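Treltivside Tableware and Surfaces – Gallery

Notes and pictures by Emília Hubáček

The gallery covers the serving pieces and work surfaces kept at Treltivside. Most of the stock is shallow tableware: plates, dishes and low bowls used for sorting and setting out small items, mainly fruit and vegetables. The collection holds 64 pieces. They are listed by shape first and color second, because color names vary too much between suppliers to be of use as a first key.

Scalloped shapes are filed under "flower" regardless of petal count. The red flower plate is the piece requested most often. Its rim gives a clear outline against a light table, and the low edge leaves the contents reachable from any side. Small items are set near the rim and round items toward the middle, where they have less tendency to roll over the edge.

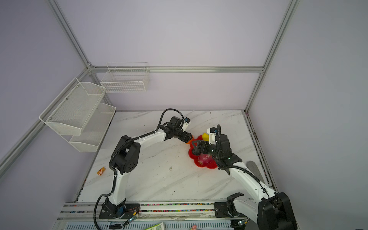

Plates in this group are stored upright in the Zillov rack, with a paper sheet between each pair. Stacking them flat saves space but puts the load on the petals, and two older pieces chipped that way. The rack takes plates up to 300 mm across. Anything larger goes on the bottom shelf with the trays. Glaze wear is checked every August and entered on the stock card, together with any repair and the name of the person who made it.

Color pairing is kept simple. Red dishes are set with yellow, orange or pink items. Green items go on the white dishes. Dark fruit is set on pale dishes only. The pairing list was drawn up at Prarside and has been changed once, when the blue dishes were withdrawn.

Surfaces are cataloged separately from the tableware. A surface entry gives pattern, finish, date of last cleaning and any marks that do not come off. Marble patterns make up the larger part of the list. Gray veining hides light scuffs well, but it also makes crumbs harder to find by eye, so a marble-patterned top is wiped in straight overlapping passes from the back edge to the front. Plain tops can be spot cleaned.

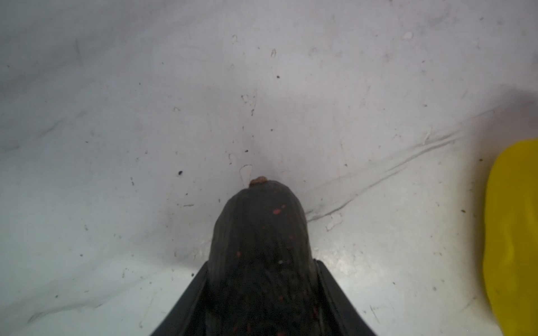 Cleaning is recorded by area, and each area is closed out before the next is opened. Loose particles are lifted with a dry brush first. A damp cloth used too early spreads them and leaves a film. The small dark specks on the pale surface fall under the dry step, and the faint gray scuff marks under the second, done with a soft pad and a mild cleaner. Long thin lines, whether a crease or a scratch, are noted on the card and left alone. Rubbing along a line tends to widen it.

The pads are Lubis, medium grade, cut in half. A full pad is too large for work near a corner. Pads are thrown out after one table. Abrasive paper is used on bare test offcuts only – grade 3000, with water – and never on a surface in service.

Requests for a plate or a surface card go to the stock desk at Treltivside. Give the shape, the color and the largest item to be set on it. Pieces are returned clean and dry, with the paper sheet.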